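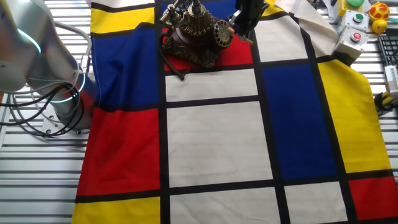 Stestorowは、ロボットコントローラを入れ替えずに導入できますか。

既設のコントローラが外部からの関節位置指令または関節速度指令を周期的に受け付ける機種であれば、そのまま使用します。外部指令の入口を持たない機種には、別売のゲートウェイ「Appiah」が必要です。

Stestorow 接触動作プランニングソフトウェア
開発・販売元 Nerkeck

製品概要

Stestorowは、グリッパを対象物のすぐ脇まで寄せ、部品の一部だけに触れて動かす作業のための軌道計画・実行ソフトウェアです。回転ダイヤル、つまみ、レバー、蝶番付きの蓋、引き出しなど、可動部の動く方向が機構によって決まっている対象物を扱います。旧式電話機のダイヤルのように、本体の側面や正面に回転部が付き、その周囲に受け台やコードがある形状も対象に含みます。

計画器、姿勢推定器、実行監視器、治具レス校正ツールの四つのモジュールで構成されます。各モジュールは個別のプロセスとして動作し、計画器だけを既存のシステムに組み込むこともできます。その場合、対象物の姿勢は利用者側の認識システムからAPI経由で渡してください。

単純なピックアンドプレースのみを行う用途には過剰な構成です。箱詰めや定位置間の搬送が目的の場合は、コントローラ付属の動作命令で足りることが多く、本製品の導入はお勧めしていません。

計画器

計画器は、対象物を「基部」と「可動部」に分けて扱います。可動部には回転軸または直動軸を一つ割り当て、可動範囲、初期位置、復帰ばねの有無を設定します。接触点は可動部の座標系で指定するため、対象物の置き方が変わっても再教示は不要です。

回転部の操作では、指先が可動部の円弧に沿って動くあいだ、手首の向きを三種類の方式から選択できます。

固定
手首の向きを開始時のまま維持します。可動範囲が狭いつまみ、または指先が球面形状の場合に使用します。

追従
可動部の回転に合わせて手首を回します。指先と穴の内壁の角度が一定に保たれますが、手首軸の可動域を多く消費します。

緩和
設定した許容角の範囲で手首の向きを計画器に任せます。ケーブルの巻き付きが問題になる場合は、この方式を選択してください。

干渉チェックは、グリッパ、アーム、取付板、作業台、対象物の基部に対して行います。接触を許す組み合わせは、指先リンクと可動部の組のように明示的に登録します。登録のない組み合わせはすべて干渉として扱われ、既定値を変更することはできません。

コード、ケーブル、布のような柔軟物は、形状モデルとしては扱いません。点群から膨張させた禁止領域として登録するか、作業面に接する薄い層として無視するかを、領域ごとに設定します。受話器のコードのように対象物から垂れて作業面に達するものは、前者の設定を使用してください。布を敷いた作業面では、しわの高さを含めた面厚を指定します。

計画の成否は、軌道とともに理由コードで返されます。到達不可、干渉、特異姿勢近傍、関節速度超過、接触点不可視は区別されます。失敗時には最も制約を超過した点の関節角が記録されるので、作業台の位置を見直す際の資料として使用できます。

姿勢推定器

固定カメラまたは手先カメラの画像と奥行き情報から、対象物の基部の姿勢と可動部の現在位置を推定します。基部と可動部を別々に推定したあと、登録済みの軸拘束を用いて整合させる二段階の処理です。可動部だけが見えている状態では基部の推定を行わず、直前の値を「保持」として出力します。

背景に関する制限は次のとおりです。

原色の矩形と太い線で構成された布など、輪郭の強い模様の上では、画像のエッジだけに依存した推定は線の交点に引き込まれることがあります。設定ファイルの edge_weight を下げ、depth_weight を上げてください。模様付きの背景での評価には、白無地の背景で調整した係数を流用しないでください。

対象物の色と背景の一部が近い場合、色による前景分離は無効にしてください。赤褐色の筐体を赤い面に置く配置が典型です。この設定では奥行きの段差が輪郭の手掛かりになるため、対象物の下端が布に埋もれていないことを確認します。

金属光沢のある装飾、細かい透かし模様、磨かれたグリッパの指先では奥行きの欠損が生じます。欠損領域は推定に使用されません。欠損が広い場合は、照明の向きを変えるか、カメラの仰角を変更してください。周囲の明るさを上げるだけでは改善しないことがあります。

アームやグリッパが対象物の手前に入る区間では、ロボットの関節角から生成したマスクを画像に重ね、該当する画素を除外します。アームの外側を這うケーブル束はロボットモデルに含まれていないので、ケーブル用の余裕幅を別に指定します。余裕幅の指定がない場合、ケーブルが対象物の一部として取り込まれるおそれがあります。

実行監視器

実行監視器は、指令値と実測値の偏差、手首部の力覚値、グリッパの開度を同じ時間軸に並べて監視します。力覚センサのない構成では、関節電流からの推定値を使用できます。ただし推定値は低速域で摩擦の影響を受けるので、復帰ばねの弱い可動部の操作には適しません。

監視条件は「区間」に対して設定します。接近、接触、駆動、解放、離脱の五つの区間が標準で用意されており、それぞれに上限値と逸脱時の動作を割り当てます。逸脱時の動作は、停止、保持、直前区間の始点への後退から選びます。解放区間では、復帰ばねを持つ可動部が指先に追従して戻ることを前提に、後退方向の力の上限を別に持ちます。

監視器による停止は機能上の停止であり、安全機能ではありません。非常停止ボタン、起動ボタン、保護装置の回路は、必ず本ソフトウェアを経由しないハードウェアで構成してください。ボタンボックスの入力を本製品に取り込んで作業の開始や区切りの信号に使うことは可能です。その入力を非常停止と兼用することはできません。

治具レス校正ツール

ロボット基準座標と固定カメラ座標の関係を、専用の校正板を使わずに求めます。グリッパの指先を画像内の複数の位置に移動させ、ロボットモデルとの重ね合わせ誤差を最小にする方法です。カメラの内部パラメータは別途校正済みである必要があります。

二台のアームで一つの作業面を共有する場合は、アームごとに校正を行い、最後に共通の作業面座標へまとめます。アームを直接向かい合わせて接触させる手順はありません。アルミフレームを並べたスリット状の天板は平面として検出されにくいので、作業面の指定には布または板で覆われた範囲を使用してください。

取付板のボルトを緩めた場合、カメラの支柱を動かした場合は再校正が必要です。ソフトウェアの更新のみでは校正値は失われません。

動作記録ツール Purudow

Purudowは、Stestorowに付属する記録・再生ツールです。画像、関節角、力覚値、計画器の理由コードを一つのセッションにまとめます。再生時は任意の時刻で止め、その時点の設定値のまま計画をやり直すことができます。実機を動かさずに手首方式や許容角を比較する用途を想定しています。

セッションには、作業面に置かれている物の一覧を自由記述で付けられます。対象物以外の小物やキーボードなどが作業面の端に残る場合は、その領域を禁止領域として登録し、セッションにも同じ名称を記入しておくと、後の検索で一致します。名称の表記ゆれは自動では統合されません。

書き出しは、時系列の表形式と、画像を含む一括形式に対応しています。一括形式はファイルが大きくなるので、保存先にはネットワークドライブより内蔵ドライブを推奨します。記録中に保存先の空きがなくなった場合、画像の保存を先に停止し、関節角と力覚値の記録を継続します。

主な仕様

製品名　Stestorow
形態　ソフトウェア（ダウンロード提供）
対応アーム構成　単腕、双腕
対応グリッパ　平行二指、利用者定義モデル
ロボットモデル形式　URDF
登録可能な対象物モデル　最大664件
標準付属の対象物テンプレート　45件
計画器の理由コード　257種
設定項目　226項目
可動部の軸　回転または直動、対象物一個につき一軸
カメラ配置　固定、手先、併用
指令方式　関節位置、関節速度
プログラミングインターフェース　C++、Python
画面表示言語　日本語、英語
ライセンス単位　制御用計算機一台ごと

対象物テンプレートは、軸の種類と典型的な可動範囲だけを定義したものです。寸法は含まれません。実物を計測するか、形状データを読み込んで設定してください。

動作環境

制御用計算機は64ビットのLinuxを搭載し、実時間カーネルが有効になっていることを条件とします。姿勢推定器を使用する場合は、独立したGPUが必要です。計画器と実行監視器のみの構成ではGPUは不要です。

制御用計算機とロボットコントローラの間は有線で直結してください。画像の転送と指令の送信には別々のネットワークインターフェースを割り当てます。同一のインターフェースを共有した構成は、動作はしますがサポートの対象外です。

Appiahを併用する場合は、Appiahの設定画面で周期をStestorow側に合わせます。両者の周期が一致していないと、起動時に接続が拒否されます。

設定手順の概略

ロボットモデルとグリッパモデルを読み込む。
作業面と禁止領域を登録する。
固定カメラの校正を行う。
対象物の基部と可動部を登録し、軸を割り当てる。
接触点と手首方式を選択する。
シミュレーション上で理由コードを確認する。
実機を低速で動作させ、監視条件の上限値を決める。

対象物の登録時に軸の向きを逆に設定した場合、シミュレーションでは計画が成功し、実機では駆動区間の開始直後に力の上限を超えます。該当する停止が発生したときは、まず軸の符号を確認してください。指止めのある回転ダイヤルでは、可動範囲の終端を指止めの手前に置きます。終端を指止めと同じ位置に設定すると、姿勢推定の誤差がそのまま押し付け力になります。

制限事項

可動部が二つ以上連動する対象物には対応していません。登録時に片方を基部として固定すれば計画は可能ですが、連動による位置の変化は反映されません。

透明な可動部は姿勢推定器の対象外です。可動部の現在位置を外部のセンサから入力してください。

対象物の基部が作業面に固定されていない場合、駆動中の滑りは姿勢推定器で検出し、次の区間の開始時に補正します。区間の途中での補正は行いません。軽量な対象物、滑りやすい布の上に置いた対象物では、区間を短く分割するか、もう一方のアームで基部を押さえる設定を使用します。押さえ側のグリッパも干渉チェックの対象となるので、押さえる面を接触許可の組として登録してください。

製品構成と注文

標準構成には、四つのモジュール、Purudow、対象物テンプレート、日本語の操作説明書が含まれます。Appiah、カメラ、計算機、力覚センサは含まれません。計画器単体の構成は、姿勢推定器と治具レス校正ツールを除いたもので、後から標準構成へ変更できます。

保守契約の期間中は、更新版の提供と、Purudowのセッションを用いた不具合調査を受けられます。調査の依頼時には、該当セッションの一括形式ファイル、設定ファイル、使用中のロボットモデルをお送りください。作業場所の画像を外部に出せない場合は、画像を除いた書き出しでも受け付けますが、姿勢推定器に関する調査はできません。

見積の依頼には、アームの機種名、コントローラのソフトウェア版、グリッパの種類、対象物の可動部の種類を記載してください。機種ごとの対応状況はNerkeckの窓口で回答します。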